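Projects > Word Lists > Skercombe Dialect

# Skercombe word list

Hi! I'm Vesna Trajkovski and I've been typing up my late neighbor's index cards, the ones full of words people used in and around Skercombe. There are 1248 entries so far, all in one plain text file with tabs between the columns. Last big update was 16/05/2022.

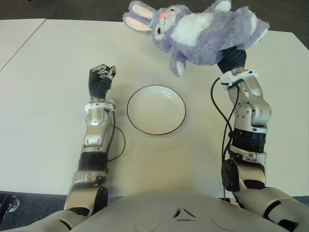
## What's in the file

Each line has the word, a meaning, the village (mostly Skercombe, some Rinatstead) and a notes column that is a total mess, sorry. "Flastance" is in there twice — once as a noun for idle talk, once as a kind of gate latch — and I left both in.

If a card had a question mark, I kept the question mark. Please don't strip them out! 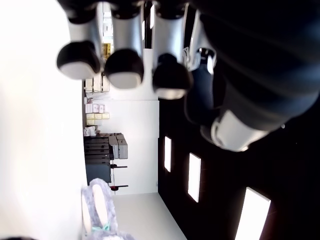 The spelling is whatever was on the card, so you'll find three ways of writing the same word for drizzle. I did merge 34 true duplicates in November and the old lines are in merged.txt if you want them back.

## Known problems

- 18 cards are too faded to read, marked UNREAD
- Sorting puts capitals first

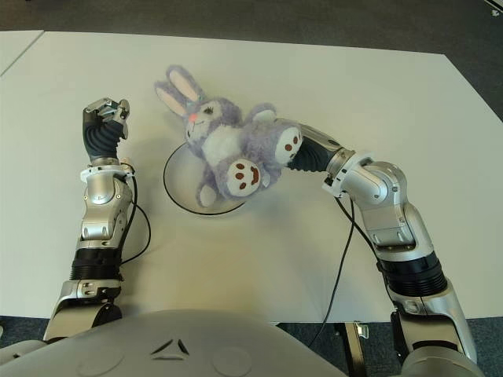 ## Using it

Do what you like with it, just mention the list by name. Fixes are welcome by email or as a patch.

Related
- Rinatstead field names
- Hoxha card scanner notes
- Weather sayings, part 2

Comments

**tolley_m:** My gran said flastance for the latch, never the other one.

**brindlepage:** Column three is blank for most of the letter W?

**Vesna:** Oops, yes — fixing it tonight!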